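Tellasow House, Muldale
Gallery: The Corner Bedroom

Home | Rooms | Gallery | Prices | How to find us

Welcome to the gallery of our small guest house. My name is Verena Kälin and I keep this page together with Wendelin Thaler, who built most of the shelves in the house and painted all of the walls. We came to Muldale from another country, so please forgive us if a sentence is sometimes a little stiff.

Many guests write to us before they book and ask the same things. How firm is the bed? Does it stand by the wall? May the children bring their toys into it? Under a nice cover every mattress looks good, so please ask us whatever you wish to know.

About the room

The corner bedroom is on the upper floor, at the end of the hall. Families with one small child take it most often. The door to the bathroom is opposite, and at night we leave a low light on in the hall. If you wish to have it dark, the switch is beside the stairs.

The walls in this room are plain white. Wendelin tried a light green first, and we lived with it for one winter, but in the evening it made everybody look ill. He painted it over in October and I was very glad.

About the bed

The headboard is padded and very dark, nearly black, with small white buttons. I did not like it in the store. Svenja Eberhard, who helps me with the linen, persuaded me, and now I must say that it is comfortable to lean on when you read to a child. It can be cleaned with a damp cloth. Please do not use the spray from the bathroom on it.

The mattress is cream-white and quilted. The quilting makes wrinkles when somebody has been sitting or playing on it, and they are easy to see as long as the sheet is off. Under a fitted sheet you do not feel them. I smooth it with the flat hand, starting at the wall and going toward the open side.

We put the bed in the corner on purpose. Parents have told us that they sleep more quietly when the child lies at the wall. For making the bed it is less practical, and I usually have to kneel on the mattress to reach the far side. If you stay longer than 3 nights, we change the sheets for you, so you do not need to do this exercise on your vacation.

About blankets and toys

Each child's bed gets one soft blanket in addition to the normal cover. The mauve-pink one belongs to this room. It has been washed many times and it is still the one that children ask for. Mohammed-Awal Addo stayed here with his daughter and wrote to us afterward to ask where he could buy the same. Sadly, I could not tell him, as it was a gift to me.

Small toys are welcome in the bed. We only ask that you take them out of the folds of the blanket before you bring it down to the laundry. I have found a good number of little animals and people in the washing machine, and most of them did not become prettier.

Books may also stay upstairs. There is a low shelf on the landing with picture books in several languages, and you can carry them to your room and leave them there when you depart. Alois Aigner from the next house gave us a whole box when his grandchildren had grown too big for them.

The pictures

You are free to share what you find on this page with your family. If you want to use it for something else, please write to us first.

1. The corner bed without its sheet. The mauve-pink blanket lies along the left side with four small figures on it, white with a little yellow and black, and a children's book with a yellow border is at the lower corner.

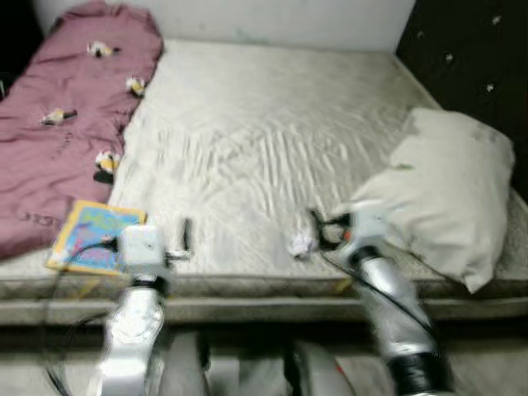 Booking the corner bedroom

The room is for 2 adults, or for one or two adults with a small child. A travel crib can be added if you tell us before you arrive. Sheets, towels and the soft blanket are included in the price.

The bus from Ukdale stops 800 meters from the house, and the last part of the way goes uphill. With a stroller, please call from the stop and one of us will come down to carry the bags.

Page updated July 2025 by V. Kälin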